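Search listings Clear Keyword or ref no.

Operators wanted, cloth handling, ref 526

Silterero is looking for operators for our hand-held gripper work, Levwood site. Start June. Part time, mornings from 8:30. No robotics background needed, steady hands yes.

Also one reviewer post (ref 551), same site, see bottom.

The job: pick up, pull flat, fold, repeat. Soft goods only. You work to the Plandis handling rules, second version, and you sign them before first shift. Short form:

- both grippers checked before a take, jaws open and close clean
- grip the cloth, not the cover underneath
- no dragging. Lift, then move
- signs and cards stay where they are, dont lean over them
- a bad take gets logged as bad. Never deleted, never redone under the same number
- jaw slips twice = stop and call the lead
- break when the sheet says break, even if you feel fine
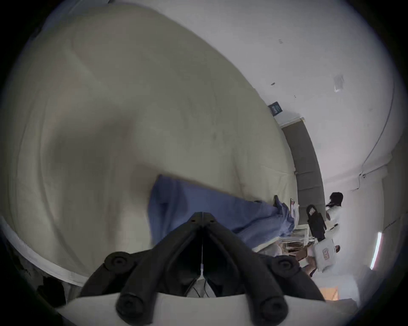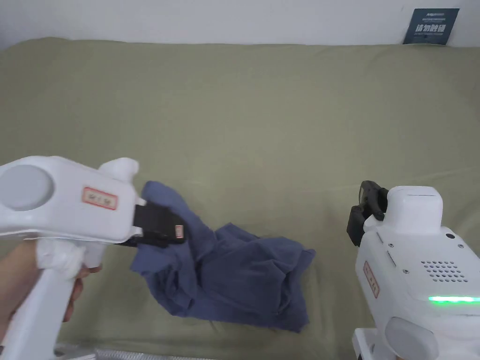
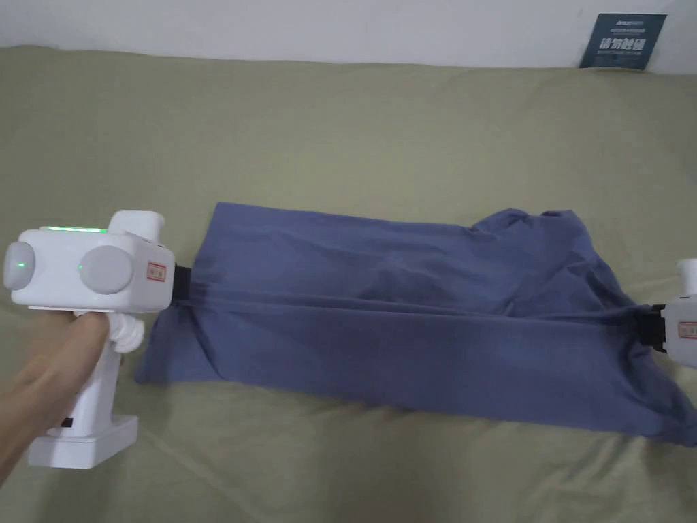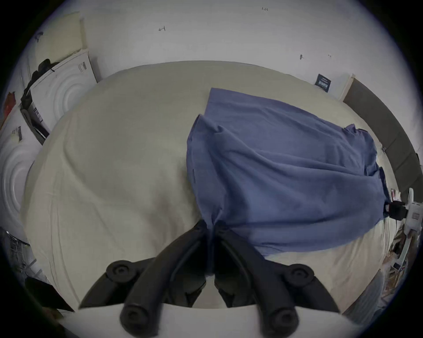

Hand-held grippers and blue cloth, all four pictures.

What we ask: 18 or over, able to stand for long stretches, OK with repetitve work. Reads and follows a written procedure to the letter. Sewing, laundry or hospital linen experience a plus. Left handers welcome, say so in your mail.

What you get: paid training (two mornings), then up to 84 takes a shift. Paid by the hour, never by the take. Speed isn't scored, rule breaches are.

Reviewer, ref 551: watches takes back, marks them against the rules, writes up breaches. Batches of 216. Needs good eyes and a bit of patience. Reports to Anca Moldovan.

To apply: short mail to Maysoun Twal, ref number in subject line, mornings you can do. No cover letter. Places go as they fill.

Contact: Maysoun Twal, Silterero, Levwood | © Silterero | Back to top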